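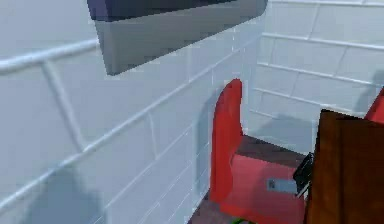 About Grelberg

We look after websites. Hosting, updates, backups, the broken contact form at ten at night. Small firms mostly, a few charities, one brass band.

Started by Stefaniia Kobzar and Slamet Kusuma, who had both been doing support at a bigger host and were fed up of reading from a script. First client was Flevau, a bike shop with a site that fell over every time they sent a newsletter. Still with us. Site is on its third redesign now and the newsletter goes out fine.

There are 14 of us these days. 126 sites under care at the last tally, most on the monthly plan, some just on hosting.

Who you'll speak to

Stefaniia Kobzar – accounts, contracts, anything with a signature on it
Slamet Kusuma – servers and migrations
Štěpánka Bednárik – support desk, mornings
Rosângela Falcão – support desk, afternoons, also does all our training calls
Bohdana Zhuravel – front end fixes, accessibilty checks

Rest of the team page is coming, we need everyone to send in their bits.

How it works

You send a ticket or ring. A person picks it up. Small jobs (text changes, new staff photo, swapping a PDF) are in the monthly price, up to 4 hours. Bigger ones get a quote first and we don't start till you say yes.

Backups run every night and are kept on a seperate server. Domain names stay registered to you. If you leave we hand over the lot – files, database, logins – and there's no exit fee.

We don't do logos or print, sorry. Ask us and we'll pass you on to Polishchuk, who do both and are nice to deal with.

Kamen

Our own ticket system. Slamet wrote the first version over a quiet November and we've been patching it since. Clients can log in and see where a job has got to, who has it, and how much of the month's time is left. Login link is at the top of every page. Forgotten your password, use the reset, it does work but check your junk folder.

New clients

Taking on a few at the moment. Send us your web address and what's bugging you about it, Stefaniia will ring back.

Page last updated 30 November 2020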